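Ticket 438: Thread tracker swaps strands after the first throw
Product: Pidow tracker, with Iltico planner
Status: Open, waiting for reply
Component: perception / thread

Hello all, and thank you for picking this up so quickly last time. I'm opening a fresh ticket because the old one had wandered off into camera calibration, and I do think we have a separate problem now. In short, the thread tracker follows the suture nicely until the thread passes behind the wrist, and when it comes out on the other side the tracker sometimes hands the label to a different strand. The planner believes it, of course, and asks the arm to fetch a tail that isn't where it thinks it is. 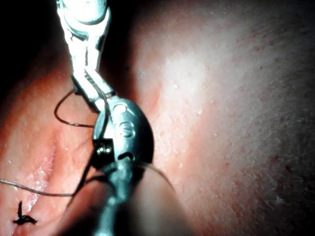 Sem Van Damme
Perception software, Dadungate
Posted 09:40

I've been through the replay of session 304 with a large pot of tea and can make the swap happen every time, so at least we aren't chasing a ghost. It starts at sample 972. Up to that point the centreline is smooth and the confidence stays high. Then the visible thread is split into two pieces by the instrument, the tracker starts a new track for the far piece, and 11 samples later it merges that new track with whichever neighbour has the closest end point. It doesn't look at direction when it merges, only at distance, and I suspect that is most of our trouble.

What I've tried so far, in case it saves somebody an afternoon:

Turned off the glare filter. No change to the swap, although the needle mask got noticeably worse, so I put it back.

Raised the merge distance. The swap came earlier.

Lowered the merge distance. The swap went away, but then the thread was left in bits and the planner refused to move at all, with "no continuous path to tail" in the log over and over.

Went back to the previous Pidow build. Same behaviour, so please don't blame the new release, it's innocent.

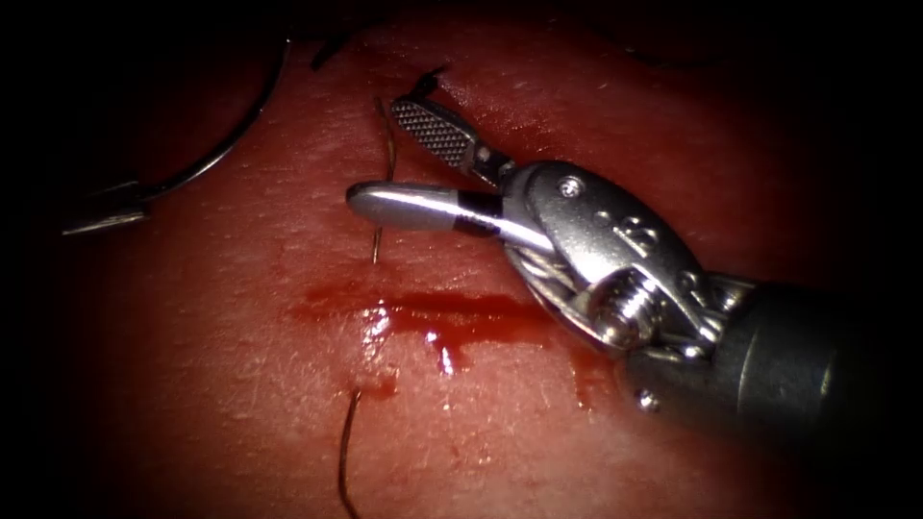
I also wondered whether the planner was making things worse by asking for an update while the tracker was still making up its mind. It does ask rather often. I put a short wait into the Iltico side so that it only reads a track once the label has settled, and the arm stopped setting off in the wrong direction quite so eagerly, but the wrong label still arrived in the end. It just arrived more politely. I've left the wait in on our branch and would be glad to hear if anyone objects. 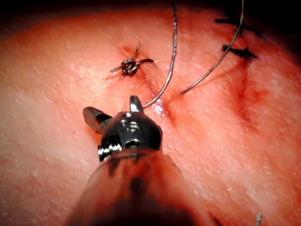 Merging on distance alone works well enough when there is one strand in view, and most of our early test recordings were like that. I went back through the unit tests and they nearly all have a single thread on a plain background, which I'm a little embarrassed about as I wrote a good few of them. With a stitch placed and not yet tied you get two long strands coming down from the top, and they end close to each other at the tissue, so the nearest end point is very often the wrong one. Their directions differ, though, one fairly straight until it bends near the jaw and the other a long gentle curve, and a merge that compared the slope on each side of the gap ought to tell them apart. The trimmed tails on a finished knot should be left out of the matching too, by length if nothing cleverer comes to mind.

I've made a rough version of this on the Dijkstra branch. It scores each pair by distance and by the change in direction, and it keeps both candidates alive until the gap has closed. On session 304 the label now stays where it should. I haven't run the rest of the set yet, and I'd like a second pair of eyes on the weights before I do, as I picked them by feel.
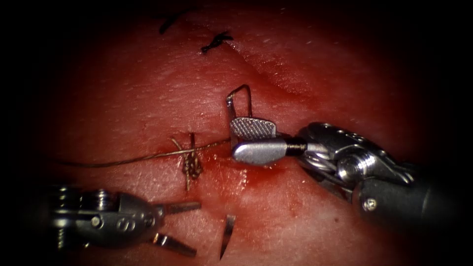

Right arm holding the curved needle, with its thread running left past the tied knot; left jaws open.

Two questions for whoever looks at this next. Can the planner cope with being given two candidate tracks for a little while, or must it always have one? And is there still a limit on how long a hidden piece of thread may be kept in memory? I remember there being one in the settings file but I can't find it now, and I'd hate to discover it at the wrong moment. I've attached the settings and the full log, and I'm at my desk until 16:30 if it's easier to ring.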